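Uvodley workshop notebook
22 April 2025

Back at the bench after the long weekend, and the whole morning went on the snack counter layout for the Kelotmont kiosk. I'd sort of hoped the old arrangement would do, but the aisle side is 6 cm narrower now, so everything on the counter has to be thought through again.

Tried the clear tiered stand straight on first. Looked tidy, but anyone coming from the door only sees the ends of things. Turned it on the diagonal and liked it a lot more! The base does eat up the counter, though – keep 30 cm free beside the till or there's nowhere to put your change down.

Still to do: price tickets (the Ustden ones curl, try the heavier card), and ring Kiss about the second stand.

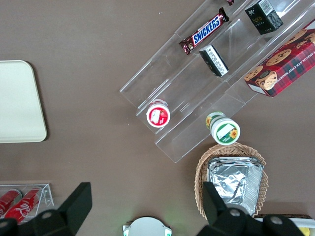
Notebook 17, p. 80

Chocolate bar up on the top tier, which I think is its proper place. The tartan shortbread box is the trouble. It's big, it pokes out over the edge of the stand, and your eye goes right to it (fair enough, it's very red). I'd sooner give it its own spot on the counter. The little round tub with the strawberry on its lid is fine on the bottom step. The sunflower jar should stand up, label to the front. Wicker basket – not sure yet. Maybe for the loose lollies, if we get any in.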